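### 3.2 Sorting household clutter by last use

Earlier work on domestic storage has mostly looked at closets and garages, where items are put away on purpose. We were more interested in the small things that stay out on tables and counters for months. Wunderlich's interview guide, first used in the Zitberg housing survey, asks residents to name each item on one surface of their home and say when they last used it. We kept her wording and added 2 questions on whether the item had a fixed place elsewhere.

The survey went to 400 households in Zitberg and Mabuza. Residents were free to choose the surface, and most chose the table where they eat. Food items were recorded only if they had been out for more than 3 days. Lids and trays that held other things were coded as containers, even when they had started out as packaging.

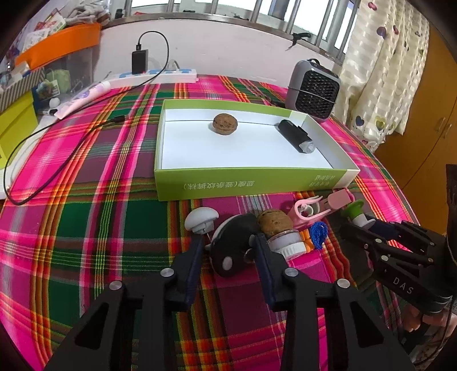
**Figure 3.** Small items on a tabletop with a plaid cloth. The open green and white box lid holds a walnut and a black cylindrical device.

Containers of this kind caused the most disagreement between coders. Paulauskas treated a lid as one item along with its contents, while the second coder listed each object separately. After a first round in January we settled on separate listing, which raised the total but made the two towns easier to compare. Residents often gave no date of last use for things kept in a lid or tray. We coded these answers as "unknown" and left them out of the averages in Section 4.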